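The Great Bottle Refusal (and how we finally got some milk into her)

So I went back to work in May, three days a week, and for the six weeks before that I was the most smug person you have ever met. I had a freezer drawer full of milk, all dated, all lying flat like little frosty envelopes. I had a spreadsheet! I had bought the bottles my sister used and washed them twice. The only thing I hadn't done was check whether my daughter would drink out of one.

She would not.

I'd given her a bottle once at three weeks and she took it like a champ, so I ticked it off in my head and never tried again. If you're reading this with a tiny newborn on your chest, please learn from me and offer one every few days, even if it's just a mouthful. By the time Nel was four months old she had very firm opinions about where milk comes from, and a piece of silicone wasn't on the list.

The first try was on a Tuesday afternoon. My husband sat in the good chair, I hid in the bedroom with the door shut (everyone says the baby can smell you, so off I went), and I listened to her go from confused to insulted to absolutely furious in the space of a few minutes. We stopped. I fed her. She fell asleep with her fist wrapped around my collar and I cried a bit, then ate most of a sleeve of crackers.

After that we did what I think every parent does, and threw money at it. Wide neck, narrow neck, slow flow, one that looked like a small lava lamp. I posted in our Tirstead parents group asking if anybody had spare ones lying around and a lovely woman left a whole bag on our porch. At the high point there were 10 different bottles on the drying rack and I couldn't find the coffee mugs.
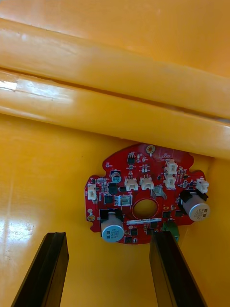 None of them worked, by the way. Not the fancy one either. She would chew on the nipple quite happily as long as nothing came out of it, and the second she got a drop of milk she'd look at us as if we'd tricked her, which I suppose we had.

I was also up at night reading forums, and I don't recommend that. I found one thread with 1131 replies and I read far too many of them at 3 a.m. with the phone brightness turned all the way down. Half the people said never give up, the other half said stop right away or she'll hate it forever, and somebody was selling a course. I woke up the next day more tired and with no plan at all.

What got us moving was calling Hannelore Mösli, the lactation consultant who'd helped me in the early weeks when everything hurt. She came over to the apartment, drank a glass of water, watched one attempt without saying a word, and then asked why we were trying when Nel was starving. Well, because I'd read that a hungry baby will take anything! She said some will, but ours was clearly a baby who got too upset to learn something new on an empty stomach. Try her when she's a bit peckish and in a good mood, she said. Try her right after a nap. And stop when she's still cheerful, even if all she's done is lick it.

She also had us change where we sat. We'd been putting Nel in the exact position I nurse her in, so of course she was expecting the usual. My husband started holding her facing out, with her back against his chest, looking at the window and the garbage trucks and the neighbor's cat. No hiding in the bedroom for me either, I just went for a walk around the block and called my mom.

The other thing was temperature. I'd been warming the milk to what I thought was body temperature, and it seems my daughter likes it a good bit warmer than that. (Test it on your wrist, obviously. Nobody wants a burned mouth on top of everything else.) I'd also noticed that some of my thawed milk smelled soapy. Hannelore told me that can happen with frozen milk and it's usually fine to drink, but some babies object to the taste. Fresh milk went down a whole lot easier. So much for my beautiful freezer drawer – I ended up mixing it in with fresh, a little at a time, and most of it got used in the end.

It took us 39 tries. I know that because my husband kept a tally on the side of the fridge in dry-erase marker, and he's not a man who lets a tally go. Somewhere in the twenties she began swallowing by accident. Then one morning before work he sent me a photo of two empty ounces and I said a word in the kitchen that I won't be typing here.

Things are still a bit up and down, if I'm telling the whole story. At daycare she takes less than they'd like and then makes up for it in the evening, so from five o'clock until bed I'm pretty much a piece of furniture. Her caregiver, Cornel, has the patience of a saint and walks her up and down the hallway while she drinks. The pediatrician looked at her growth curve and wasn't worried, so I'm trying not to be either. Do ask yours if your baby is refusing for long stretches or you're seeing fewer wet diapers, please don't go by some tired lady's blog.

And for anyone about to ask which bottle won: it was the plain one from the supermarket, the very first one we tried. The other nine are back in a bag by the front door, ready for the next person in the group who asks. I can drop them off on my way to work if you're local!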